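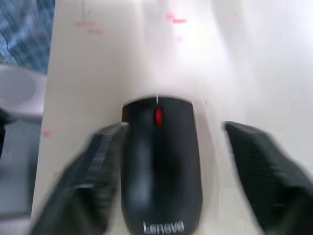 *A black Lenovo mouse with a bright red scroll wheel, on a white tabletop.*

## Desk Swap is back!

It's time to pull out your drawers, because Desk Swap returns to the Tukosano reading room in November and we couldn't be happier about it! Last time 70 of you came by with keyboards, lamps, mouse pads and one very handsome stapler, and most of it had found a new desk before lunch.

Mice are the big wish this time. We love a plain, well-shaped mouse - smooth black shell, a scroll wheel you can find without looking (red is a bonus, and yes, we have opinions about scroll wheels). If you have a spare one sleeping in a box, please bring it along. Wired or wireless, both are welcome, and if yours uses a little USB receiver, tape it to the bottom so the two stay together.

A few practical things:

- Bring up to 3 items per person, wiped down and working.
- Drop-off is at the Trasero entrance, on the side with the bike racks.
- Chargers and cables go in a bag with your item, please.
- Anything left at the end goes to the Undent repair bench for parts.

Bùi is bringing coffee and those sesame rolls again - come early if you want one, they go fast! There will also be a cleaning table with cotton swabs and soft cloths, and it's a great spot to get years of crumbs out of a keyboard while you chat.

To save a spot at the cleaning table, just reply to this newsletter.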